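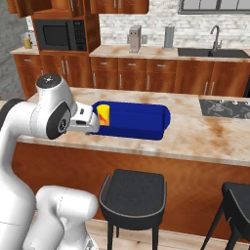 How does a robot know where to put its hand?
Updated 10/30/21 by Gemma Orlandini
For readers of 8 and up. Grown-ups may read over your shoulder.

Quick one first. Pick up something near you. A rubber, a spoon, a sock, whatever.

Done? How did you do it?

You probably can't say. You looked, you wanted it, your hand went. Easy. You've been practising since you were a baby and now your brain does it without bothering to tell you.

A robot arm hasn't had that. Out of the box it's a heap of motors and some metal. Somebody has to write the software, the instructions it runs on, and the software has to cover all the bits your brain skips over. Every single one. So let's go through them.

The job

We'll use a kitchen job. Move a small can to a tray. That's it. A toddler could do it (and then drop it, and then laugh).

The people who make a program called Millow gave theirs exactly this job. Millow is the software, not the robot. You could put it in one arm or another arm, a bit like putting the same game on two different computers.

Part one: where is everything?

This part is called perception. Long word, just means noticing.

A camera doesn't see a can. It sees dots. Loads and loads of tiny coloured dots in rows, and each dot is only some numbers for how red, how green, how blue. Yellow dots here, blue dots over there. Nothing in the numbers says "can".

So the software has to work out which dots belong together. These yellow ones are all touching, they make a tall-ish shape with straight sides, good chance that's the can. Those blue ones make a long shape with round corners. Tray.

Colour helps. A yellow can and a deep blue tray are dead easy to tell apart. Try a white cup on a white worktop and see how happy your software is. Shiny things are horrible too. So is a counter with swirly marble patterns, where a brown streak could look like an edge and it isn't one, it's just pattern.

Then comes distance. Is it a small can close by or a big can far away? Shut one eye and try to touch the tips of two pencils together. Harder, isn't it. Your two eyes see slightly different pictures and your brain compares them. Some robots use two cameras and do the same trick. Others send out light you can't see and work out the distance from what comes back.

At the end of all this the software has a list. Something like:

can – here, this high up, standing upright
tray – there, lying longways
counter – flat, don't bump it

That list is all the robot knows. If something isn't on the list then as far as the robot cares it doesn't exist. A bit scary if the something is your favourite mug.

Part two: how do I get there?

Planning. This is my favourite bit so sorry if it goes on.

Your arm bends at the shoulder, the elbow and the wrist. Robot arms have joints as well, often six or seven. To get the hand to one spot, all the joints have to be at the right angles together. And there's usually more than one way. Try it: put your fingertip on the table and keep it there. Now move your elbow up and down. Finger stays still, arm changes shape! Same spot, different angles. The planner has to choose.

It also has to choose the way between. Straight line is shortest. But is there a tap in the way? A stool? Does the elbow whack the cupboard while the hand is being ever so careful? People forget about elbows. Planners mustn't.

One sort of planner works by guessing. Really. It picks a random arm shape, checks if that would bang into anything, and throws it away if so. Picks another. Keeps the good ones and joins them up like a dot-to-dot until there's a path from start to finish. The one inside Millow is called Clisen and it's that sort. Diane Sandhu wrote most of it. It's 1,031 lines long, and she told me 201 of those lines are only there for checking bumps. Bump checking is a big chunk of the work.

The first path it finds is normally a mess. Zigzags all over, like a fly round a lampshade. So there's a second step to smooth it out. Chop off the silly corners, check for bumps again, chop some more.

TRY THIS – the dot-to-dot planner
You need paper, a pencil, and a few small toys.
Put the toys on the paper and draw round them. Take them off. Those shapes are your obstacles.
Draw a star in one corner for start and a circle in the opposite one for finish.
Shut your eyes and dot the pencil about all over the page. Open them.
Cross out any dot that landed inside a shape.
Join up the dots that are left to get from the star to the circle. No line may cross a shape.
Now rub out any dots you didn't need and see how short you can get it.
You've just done what Clisen does. It does it a lot faster but it can't draw the star.

Part three: go (carefully)

Control is the part that makes the motors actualy move.

The plan says "elbow to this angle". Fine. But the arm is heavy and motors aren't perfect, so it may end up a tiny bit short or a tiny bit far. The software keeps asking. Where am I? Where should I be? How big is the gap? Push a bit more. Ask again. Hundreds of times every second in lots of robots, which is a bit like the most annoying car journey ever. Are we there yet are we there yet are we there yet.

This is called a feedback loop. You've got them. Standing on one leg is a feedback loop. You wobble left, you feel it, you push right, you wobble right. Never really still, only always fixing.

Big gap, big push. Small gap, small push. If it gave a big push every time it'd shoot past, swing back, shoot past again. Juddering. I've seen an arm judder and it sounds like a spin cycle.

And the grip! Too soft and the can slips. Too hard, squashed can. So the fingers close, the software checks how much they're pushing, and they stop at the right amount.

Letting go counts too. The hand has to come down over the tray first, low, before the fingers open. Let go from high up and you've invented a can-dropper.

Why practise in a pretend kitchen?

Look back at the kitchen at the top of this page. Toaster, sink, cupboards with silver handles, white arm holding a yellow can at one end of a blue tray. None of it is real. The computer drew the lot. That's called a simulation, or sim if you're in a hurry, and I usually am.

In a sim the computer does pretend gravity and pretend bumping as well as the pictures. The software gets a pretend camera view and sends its orders to a pretend arm. It's the same software either way, so if it's got a silly mistake in it, you'll often find the mistake there. Drop the can? Press reset. Nothing to mop.

You can go fast as well. Sheldon Hawthorne set up 400 tries of the can job in one go and went off for his lunch. Every try had something changed. Can a bit to the left. Tray turned round. Darker window. When he got back, nine had failed, and all nine for the same reason: the hand was blocking the camera's view of the can, so the software thought the can had gone. It stopped and waited for it to come back. Poor thing.

The fix was to make it remember. If I'm holding it and I can't see it, it's probably still in my hand. You learned that one before you could walk!

A sim isn't the whole story though. Pretend cans are never sticky. Pretend floors don't shake when a lorry goes by. So once it works in the sim people try it for real, slowly, with a big red stop button close by.

Questions you sent in

Do robots know what a can is? (from class 4, Fallska school)
No. It's got a shape and a place on a list and the word "can" that a person gave it. It doesn't know about beans.

Could I write robot software?
Yes. Start with a program that moves something round a screen without hitting the walls. That's planning, that is. Elsa Fjeld began with a maze game and a very grumpy cartoon snail, and she works on arms now.

What happens if the list is wrong?
The hand goes to the wrong place and grabs air. Good software then looks again and makes a new list. Bad software carries on carrying nothing, and puts the nothing down very neatly.

Is it thinking?
Depends what you mean and people argue about it. It's doing sums, very very quickly. I'd call it working out.

Words to know
Perception – turning camera dots into a list of what's where
Planning – choosing how to get from here to there without bumps
Control – making the motors do the plan, and checking
Feedback loop – look, fix, look, fix
Simulation – a pretend place inside a computer, for practising
Gripper – the robot's hand, even when it dosen't look like one

Next time: Maricel Tagle on how robots find a door handle. Send your questions in before March please, we're slow at opening the post.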